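# Flelusis Tabletop Set – Data Card and Rules of Good Practice

Maintained by the Ullen office of Prarnden. Current release: May 2022.

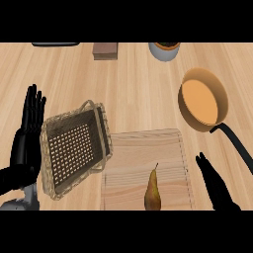
*Figure 1. Simulated tabletop with two robot hands, a basket, a pear on a cutting board and a frying pan.*

## Scope

Flelusis is a collection of simulated two-handed tasks with household objects. The present release holds 2,736 episodes, of which 587 are reserved for testing. This card sets out the rules under which episodes are recorded, checked and shared. It applies to all contributing sites, including Estrella.

## Rules for recording

1. Each episode has one written instruction, fixed before recording begins. The wording must not be changed afterwards to suit the result.
2. Both arms are logged for the full length of the episode, including any period in which one of them is idle.
3. Objects that play no part in the task may be placed on the table. They must be listed in the scene file under `background_items`.
4. Failed attempts are kept and marked `outcome: fail`. An operator may not delete an episode.
5. Black bars at the top and bottom of a view are part of the stored image. Users who crop them should say so when reporting results.

## Contact and tilt

Containers with handles, such as baskets, are often tilted when a hand meets them. A tilt is not in itself a fault. The reviewer marks an episode `physics_fault` only where:

- a hand passes through an object;
- an object moves without contact or support;
- an object leaves the table and is not reset.

Where two reviewers disagree, the episode is held back until a third has seen it.

## Review

Every episode is seen by two reviewers, neither of whom recorded it. A site that has more than six episodes returned in one month must stop recording and go through the set-up checklist again. The checklist has 11 items and is kept in `docs/checklist.md`. Items 4 and 9 were reworded in March after questions from Estrella – sites should discard printed copies of the older text.

## Limits of use

The set may be used for training and for comparing methods. It must not be offered as proof that a physical robot is safe near people. Simulated contact differs from real contact, and a separate risk assessment is required before any policy trained on this material is run on hardware.

## Changes and contact

Proposed changes to these rules should be raised as an issue with the label `practice`. Eduardo Dalisay is responsible for approving them and for the entries in `CHANGELOG.md`.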